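The Pajama Pants Pages

Welcome to the gallery for our pajama mending month! All through May we sewed, patched, hemmed and re-elasticated the softest, saggiest, best loved clothes in our closets, and I couldn't be happier with how many pairs went back into the drawer. We had 40 people sign up through the Kanholm sewing list, and a good half of them had never threaded a needle before.

The idea came from Nobuhle Botha, who taught the waistband evening at Sarpong Hall and who can replace a length of elastic faster than I can find my glasses. Her advice was to start with lounge pants, and I still think that was the best call of the whole month. They're roomy, the seams are mostly straight, and if your stitches wander a bit, who's going to see them? You're asleep!

A few notes from the evenings before you get to the gallery. Knit fabric likes a ballpoint needle, and it likes to be left alone, so let the machine feed it through and keep your hands light. Lay the pair out flat on a bed before you cut anything, with the legs smoothed down, and look at how the waistband sits when it's relaxed. Measure it there, then measure your own waist where you like your pants to ride (mine is a good bit lower than the pattern books think it should be). Overlap the ends of the new elastic by an inch and zigzag back and forth 4 times. I've had that join last through years of laundry.

The Irkimen group did theirs by hand with a backstitch and theirs look lovely too, so don't let the lack of a machine stop you.

Waistbands
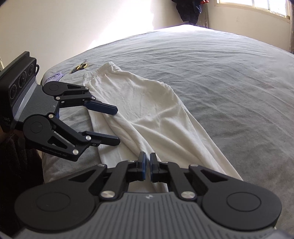 Can you reuse the old elastic if it still has some stretch?

It's better to put in new. Elastic that has started to go slack keeps on going, and you'd be opening the same casing again in a few months. Save the old piece for tying up tomato plants.

White pants, likely lounge or pajama pants, in a soft, thin knit, with the waistband gathered up in ruffles and the yellow-handled scissors close by. I love a ruffly waistband, it's so comfortable to sleep in!

Next up is nightshirts and collars, in the same hall with the same big table. Bring a spool of thread that matches and one that doesn't.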